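Small Wheels, Big Claims: the Larnari Pickup and the Filletti Sorting Bin

Print this page | E-mail this page

I don't trust toys that come with a philosophy. The leaflet in the Larnari box runs to 11 panels, and by the second it is telling you about the "honest joy of hauling." This is a toy pickup small enough to lose in a coat pocket. It does not haul. The bed has a lid on it.

Still, people keep asking me about the Larnari line, mostly people with a birthday coming up and no idea what the kid already owns. I bought the white one with my own money and paired it with a Filletti bin, which the shop pushes at the register as the "matching storage solution." Neither company knows me and neither will want to after this.

Start with the bin, because I think it's the better purchase and I expected to hate it. Filletti makes it in five colors and calls this one Lagoon. I would call it turquoise. It's a plain open box with thin walls that let a little light through, and the floor is flat, which matters more than you'd think. My old bins had a raised ring in the bottom, and every small car I owned ended up tipped against it with its nose in the air. Things lie flat in this one.

The thin walls worry me. Press on the long side with a thumb and it gives. I've had mine since May and there are no cracks yet, but I've kept it on a table over brown paper, and I haven't had a four-year-old stand in it. Someone will. There's also no lid, and Filletti sells the lid separately at a price I found insulting.

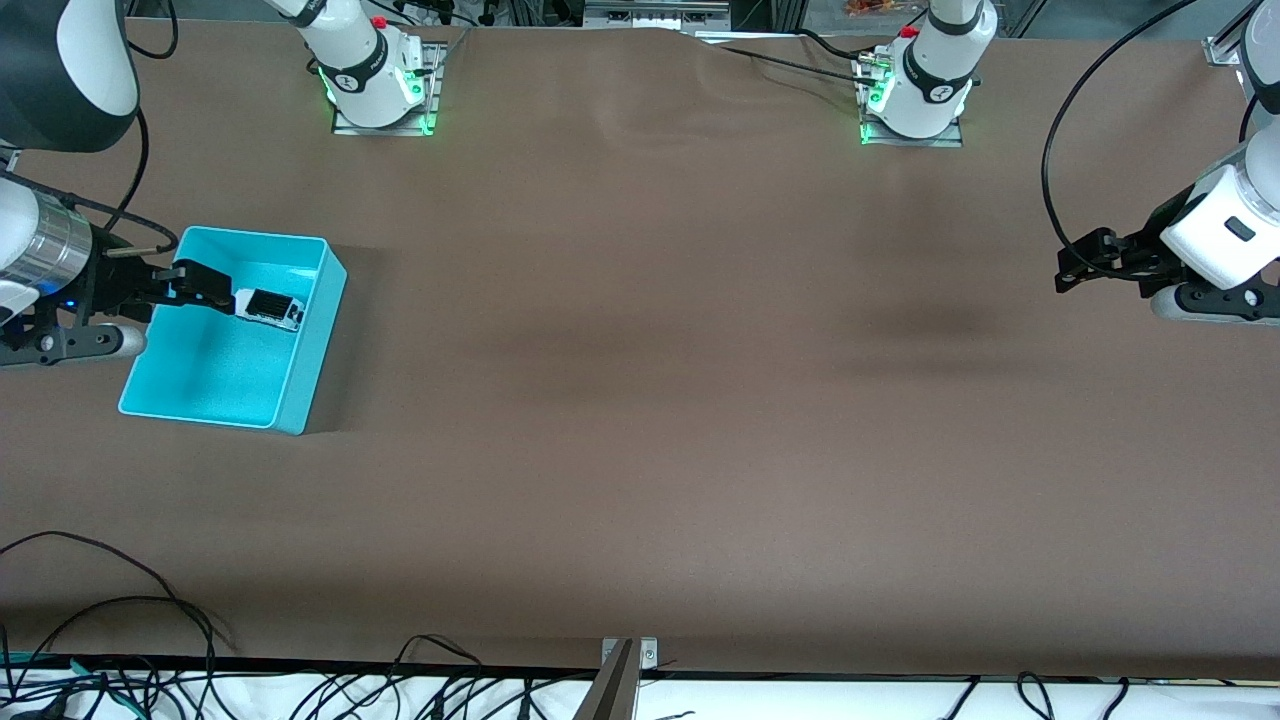
The Filletti bin in Lagoon, on brown paper.

Color does one useful job. Against a plain tabletop you can find the thing instantly, and a child who is told "in the blue box" has no room to argue. I had a gray bin before, and half the room claimed not to have seen it.

Now the truck. The leaflet says "authentic working proportions" and I'd like to know whose. The cab and hood are bright white with a rounded nose, and the finish has a slight gloss to it. That part looks good. Behind the cab the whole bed is taken up by a black ribbed panel, all fine grooves, like one of those roll-up covers people put on real pickups. On a real one you can roll it back. On mine it's fixed, so you can't put a pebble, a bean or a plastic sheep in the back, and to my mind that removes most of the reason to own a toy pickup. My nephew turned it over twice looking for the catch.

Where the cab meets the bed there's a thin dark seam. I'd feared it would catch a fingernail, and it doesn't. I worked at it with a butter knife for longer than a grown man should and couldn't get the halves to part, so I'll give Larnari that one.

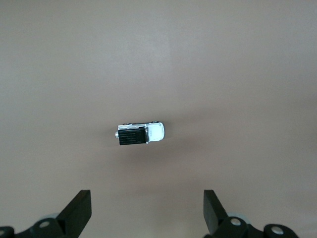 Page last changed: May, 4:10 p.m.

The wheels are small and dark and they're where I start complaining again. They roll well on a bare surface. On paper with any crease in it they balk, and on carpet you are pushing a brick. Larnari's box promises "all-floor performance." I tried three floors and it performed on one. The little silver piece at the back end is a nice touch, with a proper metallic sheen, though it sticks out slightly past the bed and I'd guess it will be the first thing to lose its shine.

I also tried the rival, the Rajput Hauler, borrowed from Shahzad Kiani, whose kids have two of them. It's uglier and the paint was chipped all over, but the bed is open and the wheels are fatter. His kids had filled it with lentils. Nothing about the Larnari invites lentils.

So who is it for? People who line cars up on a shelf, I think. It's a neat little object and it sits well in the hand. Larnari numbers its vehicles, this one is 151, and there's obviously a collector somewhere who needs it to go with 150. For a kid who wants to move things from one side of a rug to the other, get the Rajput and spend what's left on the bin.

Truck: 2 out of 5. Bin: 4 out of 5, down to 3 if you need the lid.

Comments

Kamlesh Sisodia: You're too hard on the cover. My daughter uses hers as a roof and parks smaller cars on top. Agree about the carpet.

tinwheels70: The older ones had an open bed. They changed it and kept the same number on the box, which annoyed a lot of us.

Shahzad Kiani: Can I have the Hauler back please. The lentils are yours to keep.

marge_p: Does the bin fit a standard cube shelf? The website gives only the outside height.

Recent reviews

Buseo Stacking Trays: Do They Stack?
The Rajput Hauler, One Winter Later
Five Toy Garages and the One I Kept
Filletti Lids: A Short, Angry Note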